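Desk organizer keeps filling up with junk. How do I make it stop?

Posted January 19, 2022 in Home Office & Paper Clutter
3749 views

Siamak Fallahi
I work from home at a desk that is not large, and I own a desk organizer that is supposed to help. It has compartments. It has little drawers. When I bought it I spent a very pleasant evening putting things in it and felt like a person with a retirement plan.

That was in May. Since then the drawers have silted up. Last night I went looking for a stamp and found 6 dead pens, a key to a bike lock I gave away, a takeout menu for a place that is now a dentist, and the warranty card for the organizer. No stamp. I bought stamps this morning and I am already unsure where I put them.

I have tried emptying it and starting over. It looks great for two weeks and then we're back to the dentist. I don't want to buy another organizer to organize this one, although my sister-in-law has suggested exactly that and sent me a link. Is there a trick to it, or do some people just have this in their blood?

Things I really do need at the desk: pens, stamps, tape, checkbook (my landlord lives in 1987), reading glasses, hand lotion, sticky notes, and a charger. Everything else got in without a ticket.

RelterMom
Label everything!!! I got a label maker and it changed my life. Every drawer, every shelf, even the inside walls where the tall stuff stands. My husband puts things back now because the label is looking right at him. Get the yellow tape, the white disappears after a while and you stop seeing it. Good luck!

StumonStreet
Labels are fine, but I labeled a drawer MISC in my first apartment and it's still going strong three apartments later, so choose your words carefully.

Your problem as I read it is that the organizer is the closest flat thing with an opening. You empty your pockets, or you open the mail, and the menu has to go somewhere, and the drawer is right there with its mouth open. You can clean it out every weekend and it will keep filling, since you haven't given the junk anywhere else to live.

What worked for me, after several things that didn't:

Put an ugly bowl by the front door. Keys, menus, receipts, mystery screws. It has to be ugly, or you'll leave it full and call it decor. Mine came from my aunt and has a rooster on it. When the rooster disappears, I dump the bowl out and deal with it, which takes maybe 4 minutes and a trash can.

Put a small wastebasket within arm's reach of your chair. Mine used to be across the room, and I can tell you I have never once stood up to throw away a pen. I put it back in the cup and let it disappoint me again the next day.

One kind of thing per drawer. You listed 8 items (I checked, you sound like a man who would notice). The glasses and the lotion can stand up in the open part, where you can grab them without digging. Stamps and checkbook in one drawer, because they travel together and your landlord insists. Sticky notes and tape in the other. Pens in whatever is tall. The charger doesn't go in at all – tape it to the back edge of the desk or it will breed.

Then leave some of it empty. This is the hard part. An empty compartment looks like a mistake and you will want to fix it. Don't. I've had one empty for two years and I still catch myself walking toward it with a battery.

As for your sister-in-law, I'd thank her for the link and change the subject.

okar_and_out
Had the same trouble. I took the drawers out and threw them away. Now the junk falls straight through onto the desk where I can see it. Not sure I'd recommend it but I always know where the stamps are.

Siamak Fallahi
Thanks, all. Bowl has been located and it is hideous. Stamps were in my coat.

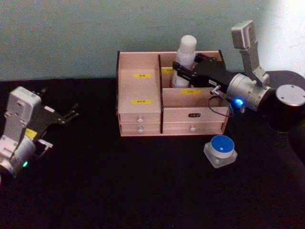 Desk organizer with two drawers on each side, labels on, bottle standing in the right side.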